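Laundry and Kit Helper, Droltham Youth Basketball – part-time, paid

We are looking for someone kind, steady and not too proud to turn a sock the right way out. Droltham Youth Basketball runs teams for boys and girls from seven up to seventeen, and every one of those children plays in a shirt that belongs to the club. The shirts go out in the morning clean and folded, and they come back in the evening in a heap, sometimes with half a granola bar in them. Between those two moments is the job.

For many years the whole business was handled by Frans Timmermans, first out of his own basement and later from the kit room next to the gym. Frans is moving closer to his grandchildren, and we are very happy for him and a little worried for ourselves. He has promised to stay on through the handover, so whoever joins us will have time to learn where everything goes and which dryer needs a firm push on the door.

What the work is like

You would come in on two afternoons a week during the season, and for a longer stretch in March, when the tournament is on and everything gets worn, washed and worn again. The washing itself is the easy part. Most of your time will go to sorting by team and size, checking seams and numbers, folding, and packing the bags for the coaches to pick up. There is a sewing kit for loose hems and anyone who can manage a simple stitch will be loved forever, but we can also send repairs out to Dierckx on the main street, so please don't let that put you off.

We do ask that shirts be folded our way. Lay the shirt flat with the back facing up, smooth it out from the middle, bring both sides in, then fold it up from the bottom so the number ends up on top. Coaches hand shirts out by number in a noisy hallway with fifteen children talking at once, and a stack where the numbers show saves them a great deal of digging. It takes a few tries to get the feel of it. The slippery fabric likes to slide back open, and the trim around the armholes tends to bunch, so go slowly at first and don't worry about speed.

There is a table to work at, and a chair, and a radio that gets two stations. Coffee and tea are on us. The room has a window, which we mention because the old one didn't!

Who we'd love to hear from

You don't need to know anything about basketball. It helps if you like putting things in order and can work quietly on your own for an hour or so, and also if you don't mind a child putting their head around the door to ask for a smaller size. We would be glad to hear from retired people, students, parents with free afternoons – really anyone who lives close enough to get here without trouble. You should be able to lift a full kit bag onto a bench, and we will need the usual background check that all adults at the club have done. We pay for that.

The pay is $2299 for the season, in monthly parts, and you are welcome at any home game free of charge, with a guest.

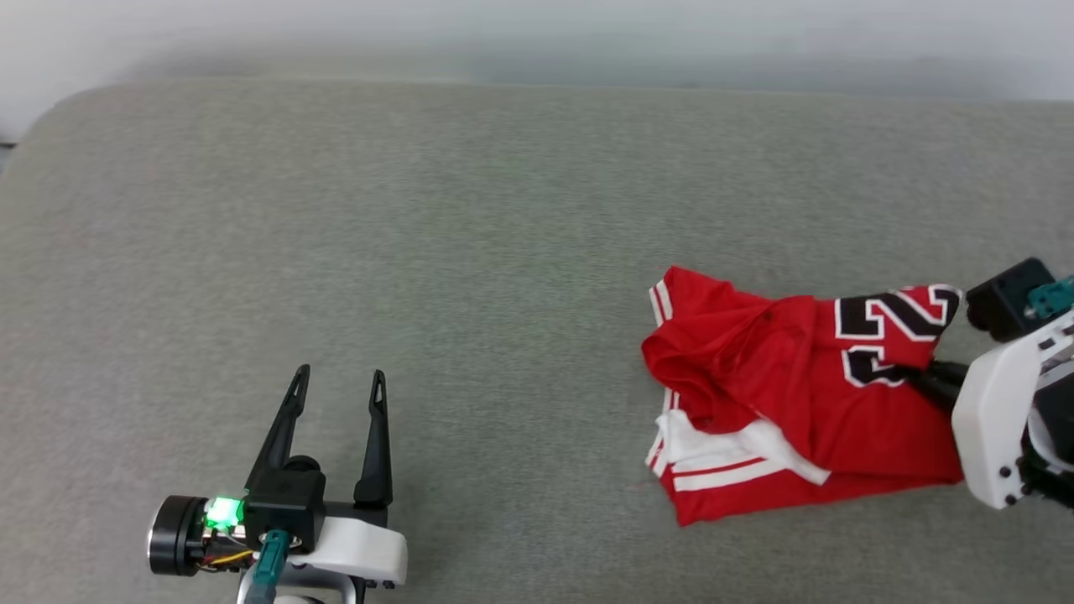
Red is hard to keep looking nice, according to Svend Kárason, and his advice to anyone applying is to wash those shirts inside out in cold water, keep the dryer on low, and never let them sit wet in the bag overnight. He would also like it known that white trim shows everything, and that he is happy to talk about stains for as long as a new person can stand it.

How to apply

Write us a short letter or email telling us a bit about yourself, which afternoons suit you, and when you could start. A resume is fine but we don't need one. Please address it to Lieven Meijer at the club office, or drop it in the mailbox by the gym entrance, and do put a phone number on it. We'll invite a few people in for a chat and a look at the kit room, with some folding if you feel like it.

Letters should reach us by Jun 27, 2020. Questions before then can go to Lieven too, and he does call back, though often after supper.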